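Small-Item Storage at the Entry: Stands, Bowls and Hooks

Posted July 28, 2009 by Siebe Van Damme

121 shares | 14 comments

Keys, rings and bag charms need a fixed drop point within arm's reach of the door. The two usual options are an open bowl and a stand with arms. They fail in different ways, and most households end up with one of each on the same surface. These notes cover how to place them, what to put under them and how to keep both clean.

Start with the surface. A bare painted or lacquered top will scratch under metal split rings within a season. Cover it with a mat of felt or closed-cell foam, cut to sit inside the edge trim. Do not glue it. A loose mat can be lifted, shaken out and turned over when one side is marked. Pale mats show graphite-colored marks from metal first, so if the keys land there daily, choose a mid gray or accept the cleaning.

A bowl should be glazed inside and heavy at the base. Tilted bowls are easier to see into from a standing position but hold less before items slide to the rim. Test a tilted bowl by loading it to one third and knocking the table leg with your foot. If anything comes out, reduce the load or move the bowl back from the edge. Bowls with an uneven or jagged rim should be wiped with a soft brush; a cloth catches on the points and pulls the bowl over. 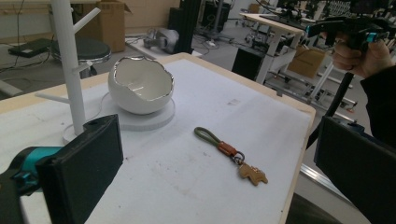

For stands, the ratio of base to height decides everything. I have had good results from the heavier Oretti stand and poor ones from the Stastatero, which has a narrow foot and walks across a smooth top each time an arm is loaded. A disc of thin rubber under the foot cures most of it. Cut the disc slightly smaller than the foot so that it does not collect dust at the rim.

Load the arms in opposing pairs. Heavy items go on the lowest arm, light ones at the top. One full key ring on a single upper arm is enough to tip a light stand if the table is bumped. Where the arms unscrew, check them every 3 months and tighten by hand only. Pliers crush the coating, and the exposed metal then marks whatever hangs on it.

Clean coated stands with warm water and a drop of dish soap, then dry at once. Water that sits where an arm meets the pole will lift the coating. Scouring powder is not suitable for any part.

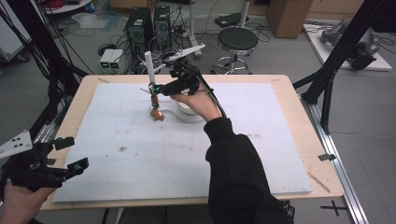 Marks on a white board or pale mat fall into two groups. Gray smudges are usually metal transfer or skin oil and come off with a damp melamine sponge used lightly. Brown specks are more often grit pressed into the surface. Lift these with the corner of a plastic card before wiping, or the grit will be dragged across and leave a line. Vacuum bare wood borders with the brush head and wipe along the grain. I tried the Karagiannis board cleaner in March and found no advantage over soap.

Cables should not cross the drop area. Route them behind the stand and fix them at the table edge with an adhesive clip. Degrease the spot with alcohol first and leave the clip unloaded overnight.

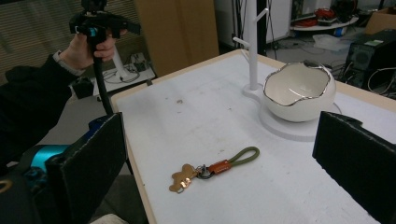
Keychains made of mixed materials need more care than plain rings. Cord, leather and plated metal age at different rates, and one cleaning method will not suit all of them. On a piece such as the teddy bear charm with the olive-green braided loop, do the cord first, with a soft toothbrush and a weak soap solution, holding the orange-brown leather tab clear of the water. Blot the cord and let it dry flat. The tab gets a very small amount of neutral leather cream on a cotton swab. Wipe the gold-colored metal with a dry microfiber cloth only, as polish may remove thin plating.

Hang braided loops by the loop and not by the ring, so that the clasp carries no side load. Replace any split ring that shows a gap between the coils. The 100-piece assortment from Bratside covers the common diameters. Open new rings with a staple remover.

14 comments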